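Nernik Adds Kidney-Shaped Shared Table to Fekholm Line

GIRSTEAD, March 19, 2022 — Nernik has added a curved shared table to its Fekholm line of furniture for libraries, waiting areas and study spaces. The table has a light wooden top with a kidney-like outline and stands on a round white base. Orders open in April.

The top measures 1425 mm at its longest point and 856 mm at its deepest. The rounded outline lets the table stand along a curved wall or railing without a corner projecting into the walkway. Books, magazines, a drink bottle and a mouse pad can share the surface.

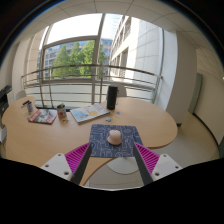
Specifications

Length: 1425 mm
Depth: 856 mm
Maximum distributed load: 70 kg
Top: light wood, rounded edge
Base: round, white
Warranty: 3 years

“Readers spread out sideways, so we put the extra surface at the two ends,” said Hinata Nishimura, product designer at Nernik. “The inner curve is where the chair goes.”

The base can be leveled from below with the supplied key. Tops and bases ship separately and are assembled on site.

Availability

The table will be sold through Zerouali, the distributor for the full Fekholm line. Replacement tops will be stocked as a separate item.

Press contact: Indrek Petrauskas, Nernik, Girstead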